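Ticket 291: booking calendar shows Nollar office in the wrong time zone
Last updated: August
Opened by Lwazi Zulu, Trandard support desk

Customer reports every 9 am meeting appears at 6 am. Three people have dutifully turned up at 6 am. One has asked for overtime.

Cleared the cache. Cleared it again, with feeling. No change. 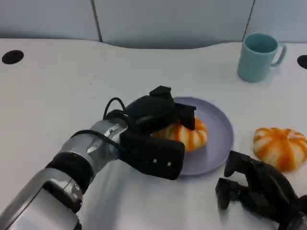

Teal mug and plate, white table.

Checked the server clock: correct. Checked the Rengifo plug-in: it believes the office is in Perth. The office is in Wasau, and has told the plug-in so 19 times, according to the log. 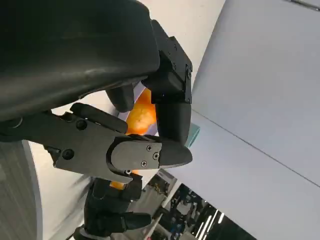
Orange, close up.

Edited the region by hand. It saved, thanked me, and went back to Perth. 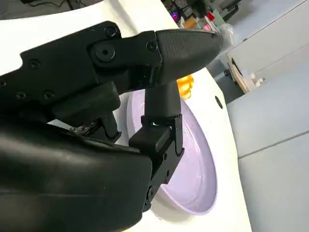 Fix

Delete the old region file, restart the sync, then set the region before anyone logs in. All 172 bookings moved to the right hour. Overtime claim forwarded to payroll, with my sympathy.

Status: closed, pending daylight saving.

Contact the desk | © Trandard | Back to top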